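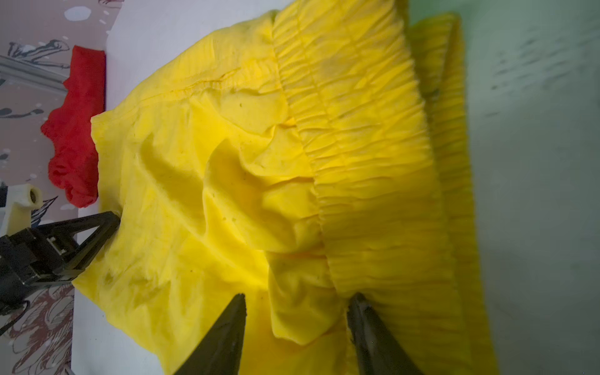
July 21, 2021

So the fingertips are done, finally! I put it off since March, which was dumb, because the whole swap on both arms took me one evening (okay, one evening and a pizza).

If you're new: my folding cell is two arms over a white board, and it spends its life picking at old clothes. The yellow elastic-waist pair is my favorite test piece. Thin slippery cloth, and then that waistband, all puckers, and a worn tip just skates across it. I was getting a missed pinch every 5 tries or so and kept blaming the software. Leire Nieto took one look at my old tips and laughed at me.

They had 3000 cycles on them. I'm going to check at 600 from now on and write it on the wall like a grown-up.

What I did, mostly for future me: power off, old tips out, wipe the mounts, new ones in, screws snug but no gorilla stuff. Then re-zero the fingers closed. I forgot that on the left arm and it squeezed way too hard, so I got to do it twice. After that I redid the wrist cable with a bit more slack, as the old loop was rubbing.

Ran 106 pinches on the waistband afterward and missed two. I'll take it!

Still on the list: new screws from Drandemby, and a squeak in the right arm that Pascal Rothe says he can't hear. It's there, Pascal.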